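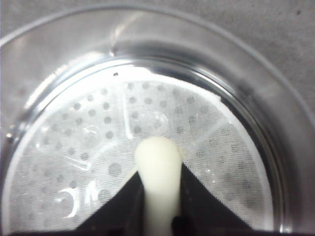
by Olaniyan

Last updated January 11, 2026 · 2 min read

I've had the Pikport fingers on the arm since October and finally swapped in the Tretatby set to compare (only 15 minutes with a hex key, hooray!). The job is panda buns, a tray and a steel pot, and the wrist camera gets a nice look at whatever is between the fingertips.

Grip first. Soft round things are mean to grippers, and the Pikport pair dropped 13 out of 73 picks. I blame the smooth pads.

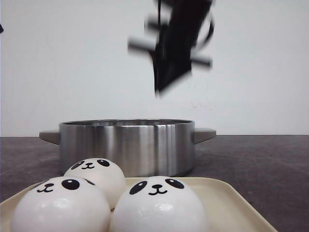 Speed

I ran the Unura controller at 500 mm/s for the moves over the pot, and I wouldn't go faster yet. The fixed camera smears the gripper badly when it's moving, so I can't judge finger angle from those shots at all. Shorter exposure next, plus another lamp.

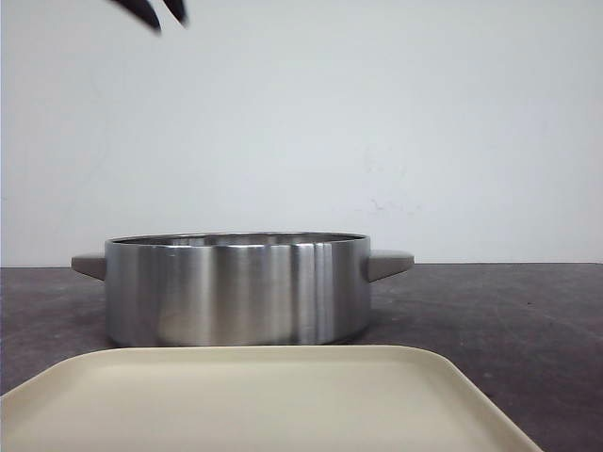 Where I am now

Keeping the Tretatby fingers for the buns. The wrist view wins for the last bit of a grasp, the side view for everything before it.

Comments (2)

gearmuffin: What pads are you running?

slowservo: Try the Unura at half speed, mine got way less jittery.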